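About Dornberg

Gridded work surfaces for benches, classrooms and packing rooms

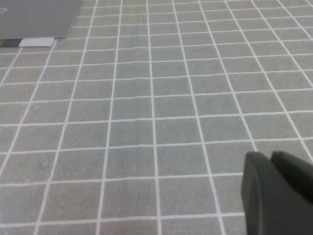

Gray surface with white grid lines.

Dornberg supplies work surfaces printed with a regular grid. The product range is small: bench mats, roll material cut to length, and replacement sheets for tables already in service. Customers are mostly school workshops, repair benches and small packing rooms.

The company was started by Kaiwen Shao, who had been cutting mats for a school workshop and kept receiving requests for the same three sizes. Bethel Yilma joined to run the cutting room and still does. Orders, sampling and returns go through one office in the same building.

What we make

The standard surface is matte gray with white lines. Gray was chosen over green and black after trials with both. Green made color matching difficult for customers who handle fabric and paper, and black showed dust within an hour of cleaning. A matte finish keeps reflections from overhead lamps low enough that the lines can be read from a seated position.

Bench mats are sold under the name Grukby. The stock length is 120 cm, and other lengths are cut to order up to 200 cm. Joshi is the heavier grade, intended for tables that are moved or folded. Cotex is the roll material, supplied without edge finishing.

Grid and tolerance

The grid is a layout aid. It is suitable for squaring up parts, spacing items before packing and returning tools to the same place at the end of a shift. It is not a measuring instrument, and we do not issue calibration certificates for it.

A flexible sheet follows the table under it. Where the table is uneven, or the sheet has been stored on a tight roll, the lines can bend slightly. New mats should be laid flat for a day at room temperature before use – longer in December, when deliveries arrive cold. If a line still wanders after that, check the tabletop with a straightedge first. Mats that remain out of square on a flat table are replaced.

Care

Wipe with a damp cloth and mild soap. Solvents lift the white lines. Light and dark patches develop in the gray with use and have no effect on the grid. Do not store mats folded.

How we work

Each order is cut by one person and checked by another. The check covers length, corner squareness and line contrast, and the result is written on the delivery slip. Last year 209 custom sizes went through the cutting room. Drawings are kept, so a repeat order needs only the slip number.

Sample pieces are available in all grades. Returns are accepted for 31 days on stock sizes. Custom cuts can be returned only if they do not match the drawing.

The cutting room closes at 4 p.m. Collections should be arranged with the office beforehand.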